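Home | Products | Order Samples | Installers | About Us | Contact

About Fendovus

Fendovus makes and sells replacement seals for exterior doors, patio doors and garage side doors. We do door bottoms, threshold inserts, kerf weatherstrip and corner pads. We do not sell doors, and we do not do installation, but we can give you the name of an installer if you call.

The company was started by Lutfa Marikar, who had been running a door repair route and kept having trouble getting the right profile for older frames. Most stores carried two or three styles and the customer had to make one of them work. She began ordering full reels from the extruder and cutting them to length for other repair people. The cutting bench is still in use. We now keep 300 profiles on the shelf in black, white, brown and gray.

Who We Are

Lutfa still handles purchasing. Dilani Sikder runs the warehouse and the cutting room. Liette Vachon answers the phone and most of the email, and she is the one to ask if you have an old piece of seal and don't know what it is. Mail her a two inch sample with your address and she will match it or tell you we don't have it. There is no charge for this.
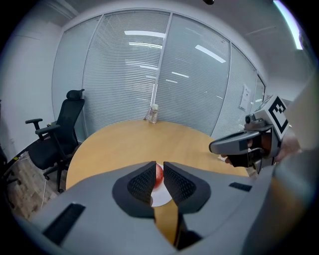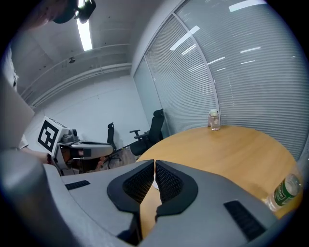

How We Ship

Orders for stock lengths go out the next working day. Custom cuts take three days. Anything up to 40 inches ships flat in a carton, and longer pieces are coiled unless you ask for a tube, which costs more. Door bottoms with an aluminum carrier can't be coiled and always go in a tube.

Full reels are sold to installers and door shops. The minimum trade order is 20 pieces or one reel. Trade accounts are set up by phone and you will need your resale certificate.

Returns

Uncut stock can be sent back within 40 days. We can't take back custom cuts, so please measure the door slab and not the opening. If we cut it wrong, we will cut it again and pay the shipping both ways.

Our price list was last updated 2023-05-01.

Recent Articles
How to Measure a Kerf Slot
Vinyl or Silicone Door Bottoms
Profile 1565 Is Back in Stock
Fixing a Draft at the Bottom Corner
Adjusting a Threshold After New Flooring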